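Gratton Wall and Divider Panel, Smooth Finish

A flat panel with straight edges for workshops, labs and test benches. The color is pale beige with a slight peach tint, and it sits well next to light gray walls. Item no. 535.

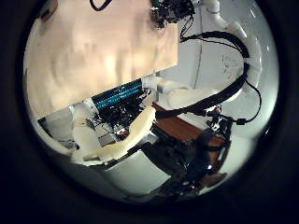
Wipe with a soft cloth — no solvents. Mounting brackets are sold separately in packs of 6. Orders over 100 panels ship on pallets from our Skostonport warehouse.

For cut sizes, write to Gladys Huanca in sales before you order. Cut panels can't be returned.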